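Against the proper table

Every few months somebody sells us the idea that takeout deserves a proper table. Stotero, the homeware newsletter I read mostly to argue with, gave it 1158 words in November. Clear a surface, it said. Lay a mat. Bring out a board. Put the bag away before you eat.

I have doubts about nearly all of it.
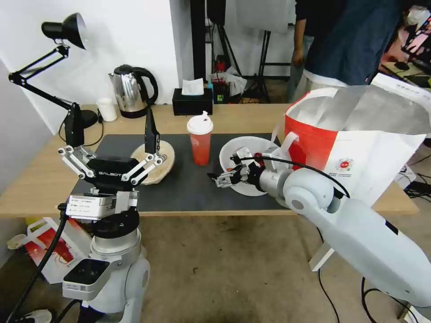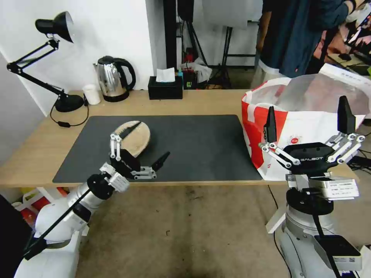
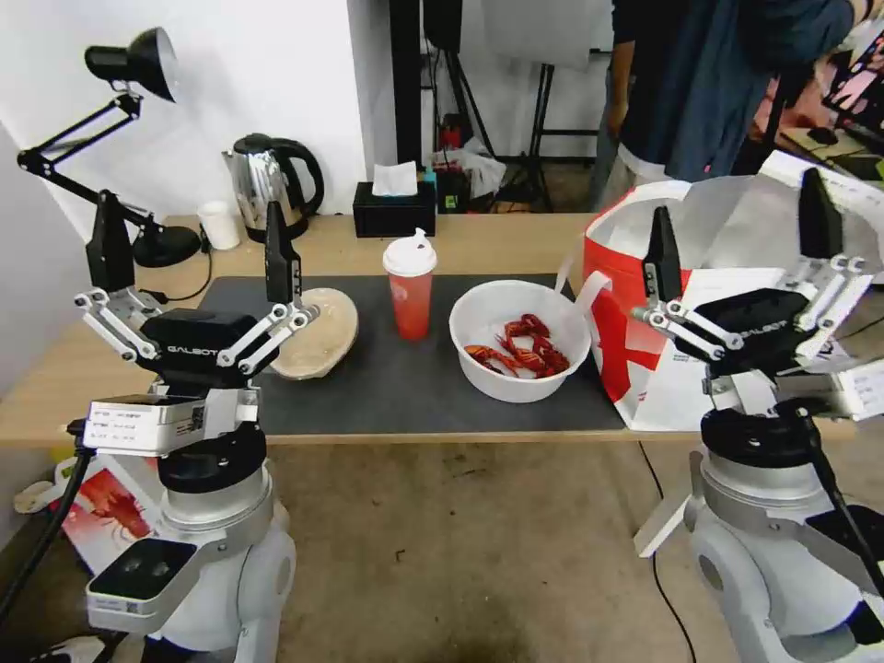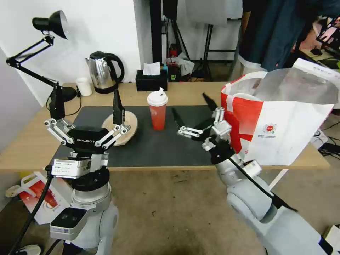
Gray mat, wooden piece on top, kettle and tissues at the back.

Take the mat first. I grant that a dark one hides a spill, and anything red and saucy is going to spill. But a mat that covers most of a table is a second tabletop, and it has to be wiped like the first. I own one from Dalska. It has a care leaflet with seven steps, and I have followed it once.

The board I trust even less. Crayfish want a bowl, something with sides. A drink in a lidded cup will stand up anywhere. What is left for the board to do? Mine mostly gets moved from left to right so that I can reach the food – then it gets washed, for company.

And then the bag. The newsletter calls it clutter. I call it the most useful thing on the table, because in 60 seconds it will be full of shells and lids, and a big red and white one with handles does that job better than any pretty dish.

What I would keep is the row along the back: a lamp, a kettle, a box of tissues. None of it was bought for the occasion in my house, and all of it gets used. The tissues go fastest. If Stotero wants 400 words on where to put those, within reach of both hands, I'll read every one.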